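十二月，星期一，夜里

今天总算把外婆的那本菜谱抄完了。说是菜谱，其实就是一本旧练习簿，封皮早就没了，头几页被油浸得半透明，对着灯看，背面的字会和正面的字叠在一起，有时候要猜半天才知道她写的究竟是“糖”还是“醋”。我从入冬那会儿开始抄，断断续续，一晚抄两三道，偶尔偷懒停上好几天，今天晚饭后一口气抄了最后六道，手腕酸得握不住杯子，可是心里真高兴，高兴得不想睡，就坐下来写日记了。

外婆一共记了54道菜。里面有些根本算不得菜，比如“剩饭怎么办”占了整整一页，“萝卜皮”占了半页，还有一条只写了四个字：少放点盐。也不知道是写给谁看的，大概是写给她自己，她口重，外公血压高，两个人为这件事拌了一辈子嘴。抄到那里我停了好一会儿，又想笑，又有点鼻酸。妈妈在电话里听我念，也是先笑，后来就不说话了，过了一会儿才问我，腌雪里蕻那一页还在不在。在的，我说，还在，就是缺了一个角。她说那个角上写的是石头要多重，她记得，外婆用的是院子里压水缸盖的那块，没有称过。

所以我在抄本上老老实实写：石头，院子里压水缸盖的那块。

搬到Durnville以后，我做饭一直是凑合的。这里冬天风大，从海边一路刮上来，菜场又只有上午开，下了班只能去超市，超市里的青菜装在袋子里，每一袋都长得一样。刚来那一年我几乎天天吃面，面条配荷包蛋，面条配番茄，面条配昨天的面条汤。后来认识了Glenys Baxter，她住楼下，今年80岁，耳朵不太好，说话声音就特别大，第一次敲我的门是来问我锅里在煮什么，因为楼道里全是八角的味道。我吓坏了，以为她来抱怨，连声道歉，她却摆摆手说，不不不，我是想问能不能给我尝一口！从那以后我们就成了饭搭子，她教我做羊肉派和燕麦饼，我教她红烧和清蒸，她至今分不清生抽和老抽，可她的红烧肉做得比我好，这一点我不得不服气。

上星期她听说我在抄菜谱，非要我把那道“八宝鸭”译给她听。我译得磕磕巴巴，光是“八宝”两个字就解释了十来句，她听完，很郑重地问我，是不是每一宝都不能少。我说外婆写的是“有几样放几样”。她大大松了一口气，说那她就放六样。

小禾下午是在我这儿过的。表姐要去Clovalholm办事，早上送来，傍晚才接走。四岁多的孩子，一进门就要“开饭店”，我边抄菜谱边当她的客人，点什么都行，就是不准点面条，她说面条卖完了（我疑心是她妈妈教的）。我点了一份草莓，又点了一份番茄酱，她问我番茄酱配什么，我说什么都不配，她也不觉得奇怪，很干脆地收了我的钱。 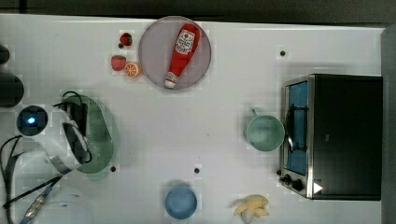
今日招牌：番茄酱一瓶，盛在盘子里，草莓另放。

我忽然想起自己小时候也这样玩过，不过那时没有这么漂亮的玩具，用的是真的碎瓦片和真的菜叶子，外婆在灶间忙，我就蹲在门槛外头，把她择下来的老叶子切了又切，盛在瓦片上端给她。她每次都会接过去，放到嘴边吹一吹，说，哎呀，烫。我那时候真以为是烫的。现在想想，她锅里还烧着油，手上沾着面粉，却总有空来接我那片瓦，一次也没有说过“等一等”。我今天倒是对小禾说了两回“等一等，等阿姨抄完这一行”。写到这里有点惭愧，下回不说了，菜谱又不会跑。

抄到后半本，外婆的字渐渐大起来，笔画也松了，大概是眼睛不行了。前头的方子写得很细，几钱几两，文火多久，武火多久，后头就只剩下菜名和一两句嘱咐。“淘米三遍，第四遍不要。”“豆芽掐根，慢慢掐，听听收音机。”“菠菜先焯，沥透。”沥透两个字底下画了两道线，我都能听见她的声音。

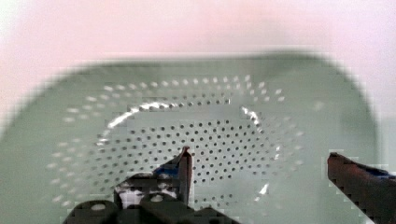
她对“沥”这件事是极认真的。洗好的菜要搁在灶台边上，不许碰，不许翻，什么时候篮子底下不滴水了，什么时候才能下锅。我小时候性子急，总想伸手去甩两下，她就拿筷子轻轻敲我的手背，说水自己会走，你急什么。我到现在炒青菜还是常常溅一身油，归根到底就是没有等。上个月请Rewi来吃饭，菠菜下锅噼里啪啦一阵响，他从椅子上直接跳起来，以为炸了什么东西，后来一整晚都坐得离灶台远远的，连添饭都要我给他端过去。

说到Rewi，他说可以帮我把抄本扫出来装订成册，他在Iline那间小印坊里有熟人，印得少也肯接。我本来只想抄一本给妈妈，一本自己留着，可是话一传开，舅舅要，小姨要，两个表姐也要，Glenys也要，她说看不懂没关系，她可以看图，我说里面没有图，她说那你画呀。我算了算，索性印10本，多出来的先放着，将来小禾长大了总要给她一本。画图的事我还没答应，我画的茄子谁看了都说是鞋子。

有一件事还没想好，就是错字要不要改。外婆把“焖”一律写成“闷”，把“芡粉”写成“欠粉”，“茴香”两个字有三种写法，没有一种是对的。舅舅主张全改过来，说印出来给人看，总要像个样子。妈妈不肯，说改了就不是她了。我夹在中间，今晚抄的时候先照原样抄，改不改等过年大家凑齐了再商量吧。私心里我是站在妈妈这边的，“欠粉”多好，好像这道汤欠了谁一点粉，早晚要还上。

还有最后一页。最后一页没有菜，只列了一张单子，是过年要买的东西：红枣，桂圆，笋干，糯米，黄酒两瓶，红纸，给小的买双棉鞋。我不知道这个“小的”是我还是表弟，单子上也没写是哪一年。问妈妈，她也说不准，她说那几年你们两个的脚长得都快。我照样抄了，鞋子也抄进去了。

窗外又起风了，楼下Glenys的收音机还开着，隔着地板也听得清清楚楚，她准是又在椅子上睡着了。锅里泡着明天的黄豆，得记得早上起来换一次水。妈妈说笋干她会托人寄过来，让我别在这边买，这边的太咸。明天下班先去问装订的价钱，再顺路买一包糯米，家里那包只剩个底了。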